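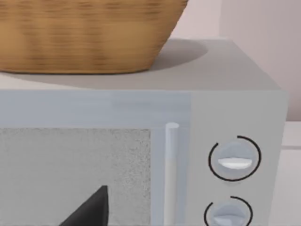 Ticket 1359 — microwave trips the kitchen sockets
Status: open, waiting on part

Hello all, and thank you for being so patient with us at the Surnton flats. I'll put down everything we've tried so far, so that whoever picks this up next doesn't have to start from scratch as I did.

The tenant in flat 6 rang on Sunday to say that the kitchen sockets go off whenever the microwave has been running for a little while. It's an 800 watt model, nothing fancy, and it had behaved itself perfectly well until the kettle was replaced. Naturally I blamed the kettle! I asked for it to be unplugged and left off overnight, and the sockets still went, halfway through a bowl of porridge, poor thing.

Next we tried the microwave on a different socket, over by the back door. Same result, though it took longer. Then we ran it on an extension lead from the hall, which is on its own circuit, and it heated 2 mugs of water without any bother at all. I was rather pleased with that, I must say.

So it looks to me like the kitchen breaker is tired. The board is an old Wemeck one and the label inside the door has faded badly, but I found the fitting sheet in the Prarnow folder (filed under heating, for some reason) and the breaker is listed there. Mendonça have one on order and will ring when it comes in.

Until then, please could the tenant keep using the hall lead, unwound fully and not under the rug, and leave the washing machine for times when nobody is cooking. If the breaker goes again, switch everything off at the wall before resetting it, and jot down the time in a reply to this ticket — even a rough note helps.

Update, 4.15 pm: sockets fine all day with the microwave in the hall. The fridge has stayed on throughout. Still no call about the part, so I'll chase in the morning.

Surnton Flats Repairs Desk | Contact us | Back to top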